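Condero Technical College
Service Robotics 2 - Faults and Safe Work
Handout for Unit 7: The shelf strike

Please read this before the practical. Bring it with you, because we will fill in the table on the last page of the workbook together.

1. Background

The practice store in the Potmont building has a two-level shelf with groceries. The robot is asked to pick one item from the lower level and give it to the customer side. In April we had a fault during this task. No person was hurt, but the robot struck the shelf edge and did not stop by itself, so we treat it as a safety matter and not only as a programming error.

The programme that plans the arm is called Wuso. The hand controller is from Rivas. In this unit you do not need to know the inside of either one, only which messages pass between them.

2. What happened

The robot was told to take a chip canister. It found the canister correctly, and the arm began to move. At the halfway point the planner chose a path which brought the back of the fingers up towards the front edge of the upper level. The fingers touched the underside of this edge.

The arm then kept pushing. The limit for contact force was set at 400 newtons in the configuration file. The correct value for this shelf task is 16 newtons. The high value belongs to another job, the lifting test, and it was copied together with the rest of the file.

After 700 milliseconds the planner reported "goal not reached" and tried again, from the same position, with the same path. It did this 3 times. The operator pressed the stop button during the last attempt. Several canisters had fallen over and one bottle had dropped from the upper level to the floor.

3. Why it happened

We found more than one cause. When you write your own report, please do not stop at the first cause you find.

a) The force limit was wrong. This is the direct reason why the arm did not stop at the contact.

b) The upper level was missing from the collision model. The shelf had been measured before the upper level was lowered by the store group, and the model still had the old height. For the planner the space above the canisters was free.

c) The retry had no condition. A failed movement and a blocked movement gave the same message, so the planner could not tell them apart. A blocked movement must never be repeated without a look at the situation.

d) The start checklist was signed, but the line about the force limit only says "limits loaded". The limits were loaded. They were the wrong ones. The colour of the status light was green the whole time, and this gave the operator a false feeling of safety.

4. The part about the fingers

Many students asked why the open hand matters. With the fingers closed, the hand is a compact shape and the planner can treat it as a simple box. With the fingers raised and spread, it needs more space above. Our model used the closed shape in all phases of the movement - also in the last phase, when the hand is open to take the item. Even with a correct shelf height, the distance would have been too small.

5. What we changed

The force limit is now stored with the task and not with the robot. If the task has no limit, the arm does not start.
The shelf is measured again at the beginning of every session.
The hand model follows the true position of the fingers.
After any unexpected contact the arm holds its position, lowers its force and waits for the operator. There is no automatic retry.
The checklist asks for the number. You must read it from the screen and write it by hand.

6. Rules for the practical

Stay behind the yellow line while the arm has power. If an item falls, leave it where it is. Do not reach into the shelf to straighten the goods, even when the robot seems to be still, as a waiting robot and a stopped robot look the same from outside. Only go to the shelf after the operator has said "power off" and you have repeated it.

One student in each group keeps a hand at the stop button and has no other task. Change this role after each run.

7. Questions to prepare

Which of the causes a) to d) could you have found before the first run, with the robot switched off?
What should the message between planner and hand controller contain, so that "blocked" and "failed" are different?
Look at the figure. Which surfaces of the shelf must be in the collision model before the arm is allowed to move, and which part of the hand would you check first?

Write half a page for each question. Sketches are welcome, please label them.

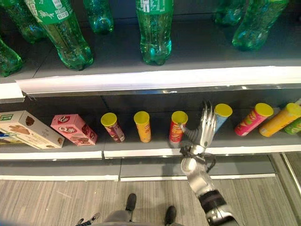 Figure 1. The hand at the lower level, thumb towards the red canister, fingers raised.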